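FLURNHOLM STUDENTS TO LET ROBOT PUSH THE BUTTONS FOR A CHANGE

Rorero Robotics Club opens its Task Box Challenge to the public

FLURNHOLM, 1 February 2023 – The Rorero Robotics Club at Flurnholm Technical College has spent most of the winter teaching a two-armed robot to do what any toddler will do unasked, given a panel of switches and a parent on the phone. In June the club will invite the public in to watch.

The Task Box Challenge asks student teams to program the robot through a run of small chores: press a button, move a slider, flip a toggle, turn a knob, unplug a lead and put it back. Teams get the order of the chores on the morning of the event. They also get coffee, which the club considers the more reliable technology.

"People come in expecting it to do backflips," said Nabila Jugah, the club's president and a second-year student in mechanical engineering. "Then they watch it line up on a toggle switch for a while, and they get very quiet, and then they start giving it advice."

The box is built in sections that lock together, so the judges can swap the layout between rounds. Buttons and the slider share one section, the toggles have another, and the knob sits with the plugs. Students agree that the plugs are the worst part. The wires go where they please, and a program that handled them nicely before lunch may want nothing to do with them after.
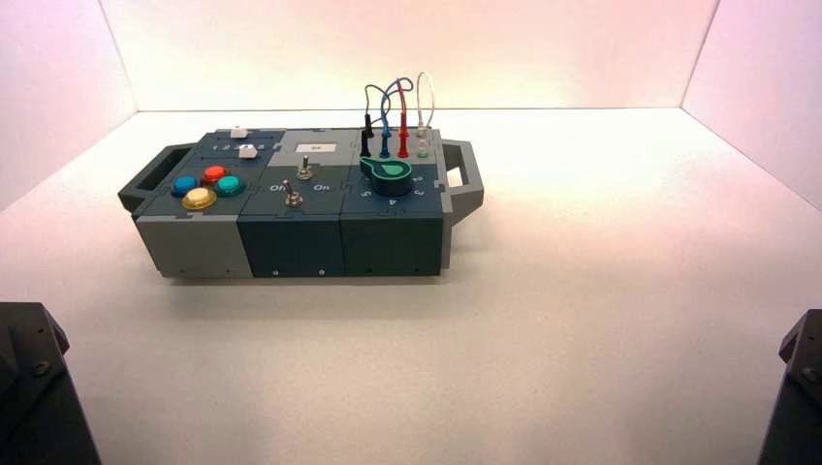
Scoring is kept simple. A finished chore earns points, a dropped lead loses them, and any team member who reaches in to help ends the round. Elias Nseir, who wrote the rules, said the last item was added following a practice session in which he reached in to help.

The club runs the challenge on a budget of $1,948, a figure its faculty adviser, Gwenaël Lecomte, describes as "generous, if you already own the robot." Most of it goes to spare switches, jacks and knobs.

Two teams have entered so far. Team Joo, led by Ji-hoon Yeom, favors a slow and careful approach and has been known to finish a practice run after the building's lights have switched themselves off. Team Buker, led by Evaristo Varela, prefers speed and has become good at rewiring.

"We have different philosophies," Varela said. "Theirs scores better."

Entries remain open to any student at the college, with no programming experience required for the first practice sessions. Patience is recommended. Sign-up sheets are posted outside the club room, and Jugah will answer questions from prospective teams in person or by email.

Admission to the June event is free. Visitors may give the robot advice, but it doesn't have a microphone.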